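Small pot tips on a gas burner with two-arm pan support
Kitchen & Cooking > Cooktops and Stoves

Posted by Duvitz
9 June 2024

Hi everyone! We moved into a new place and I finally have gas after years of a slow electric coil, and I am so happy with it. It's a black glass cooktop and it heats up so much faster than anything I had before — my morning oatmeal is done before the coffee is!

My one trouble is with my smaller pots. The big stockpot sits fine. The little saucepan (the one I use for oatmeal and for melting butter) rocks when I stir, and if the handle is a heavy one it wants to lean over toward me. The support on this cooktop has upright arms that the pot stands on, and it lifts off for cleaning. I've tried turning it a bit each way and can't tell if there's a right position or if it just goes anywhere.

Also, what do you all use on the glass? I get spots after every single pot of pasta and they dry white. I love how it looks when it's clean and I'd like to keep it that way without spending my whole evening on it.

Thanks so much!

3 replies

Hutmont
106 posts

Get a wok ring.

Melnychuk
823 posts

Welcome to gas, you're going to love it! I don't think you need a wok ring, those are for round bottoms and your saucepan sounds like a flat one.

First thing, with everything off and cold, lift the support off and look at its underside and at the spot where it sits. On a lot of cooktops there's a little notch or peg, and the support only settles down all the way in one position. If it's riding up on the peg even a tiny bit, every pot will rock, and you notice it most with the small light ones. Mine did this for 2 weeks before I caught it! Press down on each arm with a finger afterward. It shouldn't click or shift.

Second, check the pan itself. Set it on the counter and push on the rim. Old thin saucepans get a bulge in the bottom and then they spin and wobble on anything you put them on. If it rocks on the counter, the cooktop is off the hook.

If both of those are fine then the pot is probably just too narrow for the arms. The maker of your cooktop may sell a small reducer that sits on top of the support (often called a simmer ring or a moka ring, if you want to search for it). Get the one made for your model if you can, because a loose fit puts you right back where you started. And keep the flame small enough that it stays under the pot and doesn't lick up the sides. With a little saucepan you really don't need much.

For the glass: wipe it while the spots are still wet, once the surface has cooled enough to touch. Soft cloth, plain water, then a dry cloth right behind it. If they've already dried white, that's the minerals in your water, and a cloth dampened with half white vinegar and half water takes them off beautifully. Rinse it after. No scouring pads, please, I learned that one the hard way on my old cooktop and had to look at the scratches every day.

My pasta pot is the worst offender too. I get droplets on the glass off to the right of the burner, and then I go and drag my sleeve through them. 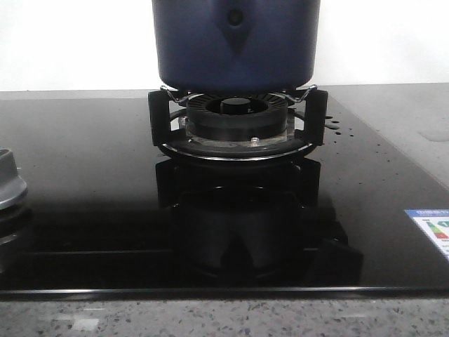
Dadent
Agree with all of this except the vinegar, I'd go easy on it near any metal trim. A drop of dish soap in warm water does it for me, and I've wiped mine down that way some 1000 times by now with no streaks at all as long as I dry it. On the rocking pot, I'd check for the peg first too. It took me ages to find mine because it was full of old rice.

Duvitz
It was the peg! The support was turned the wrong way and one side was sitting up on it. Oatmeal tomorrow with no wobble, I can't wait. I'm still going to look for a simmer ring for the butter pan, that one is really tiny.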